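Running a Word-Pair Recall Test Before and After a Nap

The procedure below measures how well a person keeps newly learned material across a rest period. It follows the Vadine protocol, second revision, edited by Farzana Durrani.

Materials: a list of 66 unrelated word pairs, a timer, a quiet room with a bed or recliner, and a score sheet.

1. Start at noon. Show each pair for 5 seconds, in a fixed order.
2. Wait two minutes, then give the first word of each pair and record the answer. Accept minor spelling errors. Do not correct wrong answers.
3. Darken the room. Allow 100 minutes from lights out. Control subjects stay awake and seated for the same period, without reading or screens.
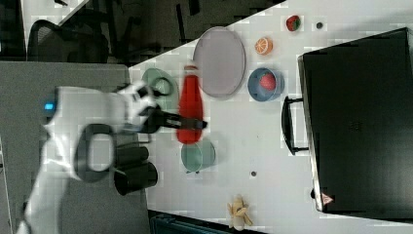
Red bottle and pale green plate on the tabletop.

4. After waking, allow a 30-minute break. Grogginess lowers scores if testing starts too soon.
5. Repeat step 2 with the pairs in a new order.

Scoring: subtract the first score from the second. A negative number means pairs were lost. Report nap and control groups separately, and note any subject who did not fall asleep.
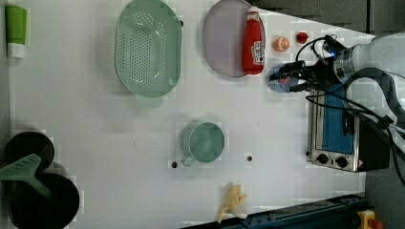

Can the same person do both the nap and the control session?
They can, provided the sessions are at least one week apart and each uses a different word list. Liudmyla Zakharchenko's Hesberg lists are matched for difficulty and can be swapped freely.

Keep raw score sheets with the summary table. Totals alone do not show which pairs were lost.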